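Your phone says 74 percent. Ten minutes later it says 70. Did four percent of something leak out? Be suspicious. That number is a guess.

## What is a percent of a battery?

A battery has no fuel gauge like the one on an oil tank. Inside are chemicals that push electricity around. The phone measures the push, keeps track of what goes in and out, and works out a number. It's a pretty good guess, but cold weather or old age can fool it.
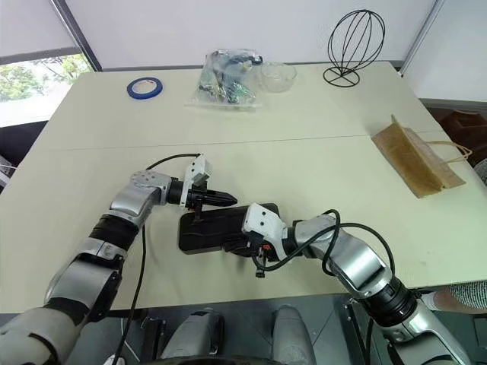 Rimen wants to know why a phone can die at 29 percent if the number is any good. Fair question! An old battery can lose its push quickly when the phone works hard, and the guess doesn't always catch up in time.

## Does closing apps save power?

Lots of grown-ups swear by it. I doubt it. A phone usually puts an app to sleep when you stop using it, and starting it again from nothing takes power too. A bright screen is a much bigger eater — so is a long video or a game.
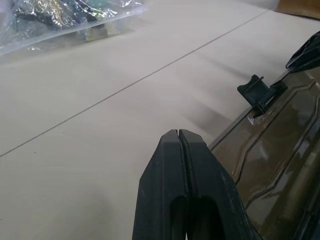 *Vasilakis*

What about "lasts all day"? Whose day? Somebody who checks the time twice, or somebody who plays games until dinner? If an ad doesn't tell you how the test was done, you haven't learned much.

Try your own test. Write down the number, read a book for an hour with the screen off, and look again. On Thursday do the same with a video playing. Then do both again, in case the first try was a fluke.
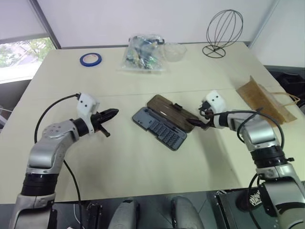
## Words to know

- **Charge:** the electrical energy you can still get out, in everyday talk
- **Estimate:** a careful guess made from measurements
- **Fluke:** a result that happened by luck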